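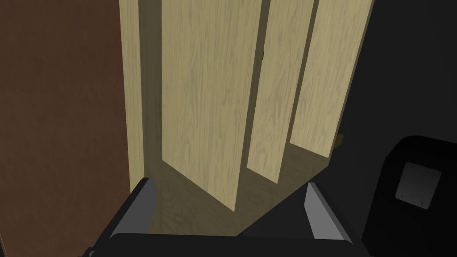 # Stultero folding music stand

I've been selling stands to orchestral players for 10 years now, and the Stultero is the one I keep putting back on the shelf by the till. It's made by Imitz, a small workshop in Stasiv, and I use one myself in the second violins at Ivimville (back desk, bad light, draughty door).

The desk is wide enough for three sheets of A4 side by side, so you can get through most Mahler parts without a panic at the page turn. It locks with a proper lever – no wing nuts! – and the legs fold flat, so the whole lot goes into a bag you can sling over your shoulder with a fiddle case on the other side.

**What you get**

- Stand with folding desk and lever lock
- Carry bag with a pocket for pencils and pegs
- 3 spare rubber feet
- Two page clips, the long sort

Height goes from low enough for a cellist to high enough for a standing bass player, though very tall conductors may want the extension pole, sold separately. Mine had a full Bruckner score on it all through December and didn't droop once, even with me leaning over to scribble in bowings.

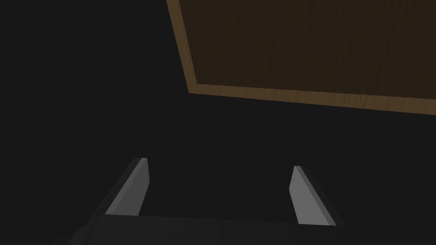
Catinca Bălan wrote to say that the lever was stiff for the first few rehearsals and then loosened up nicely, but she'd have liked the bag a bit longer, as her baton case won't fit in with the stand.

Fair point about the bag, and I've passed it on to Imitz. For the lever, a tiny dab of candle wax does the trick – please don't oil it, you'll get it all over your part.

Orchestras ordering 30 or more get a lower price and can have the section name printed on the desk. Drop me a line with your numbers and I'll work it out. Spare feet and clips are always in stock, and I post most afternoons before four.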